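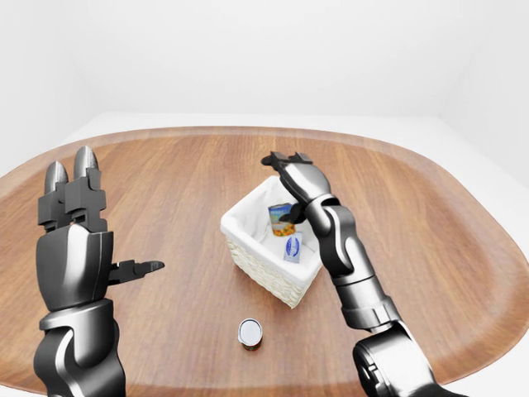

Locking up: tips for people who would like to keep their stuff

Most of the burglars who worked Wimwood last November didn't break in. They walked in, through back doors whose owners were upstairs looking for the other sock. A few habits, in no particular order.

Long screws. The ones that come with a strike plate are short enough to lose in a carpet. Swap them for three-inch screws that reach the stud. It takes 14 minutes, or an hour if you own as many drill bits as I do and can find none of them.

The fake rock. Every thief in Clillville knows the fake rock. Give the spare key to a neighbor you like -- or one you don't, if he's home more.

Sliding doors. Cut a length of old broom handle to fit the track. My Chidiac bar lock cost $57 and does the same job with more instructions.

Serial numbers. Write them down and keep the list out of the house. Kofi Darko got his table saw back from a pawn shop because he had the number. I got a form.

Porch light. Put it on a timer, and change the timer now and then. A light that comes on at the same second every night is fooling you and the moths.
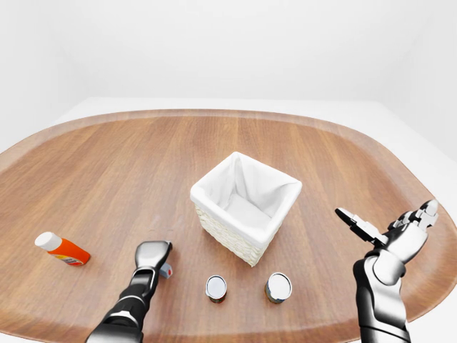
Should I leave a radio on when I go out?

It can help, if it's talk and can just be heard from the door. Turn it up any louder and the neighbors will be the ones breaking in.

Garage remotes. Take yours out of the car when you park on the street. The registration in the glove box has your address on it.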